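2025-11-24, workshop notebook, hinge and closer bench

Third day on the Gasden closers. Olaia asked me to write down everything this time, also the small failures, so I do it here and will clean it later.

We have two units on the bench, the old one from May and the new one with the Villalobos oil. Both were left overnight in the cold room. In the morning I set the closing valve to the same mark on each and let the test door fall shut from full opening. The old unit went smoothly until the last part and then stopped short of the latch. The new one closed completely, but too fast, and Hefin could hear it from the office.

Spring force at the start: 39 newtons on the old one, 35 on the new one. I expected the opposite. Seema thinks the gauge was pulled at a small angle, and she may be right, because I was holding it with the left hand. To repeat with the bracket.

Cycle count on the old unit is now 700 since the last oil change. There is a thin line of oil under the end cap. I wiped it and put paper below – check tomorrow.

The screws that came with the Pavetti hinges are too soft. Two heads were damaged before they were fully in. Hugo has a box from Brerkum with the same thread and we will use these until the new delivery.

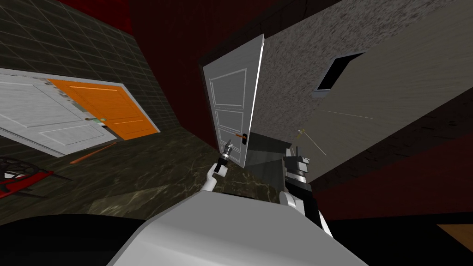
A door which stays a little open is the complaint we get most often, and I don't want to blame the closer each time. The latch, the seal and the hinge all can do it. A white door standing slightly ajar, like the one in the render, looks the same whichever of the three is guilty. So before touching any valve: disconnect the arm, push the door by hand, feel where it resists. Cayetano does this always and he loses less time than me.

For tomorrow:
Repeat both force readings with the bracket.
Turn the latch valve on the old unit by a quarter, then 62 cycles and look again at the paper.
Ask Olaia if the cold room is free also in the afternoon.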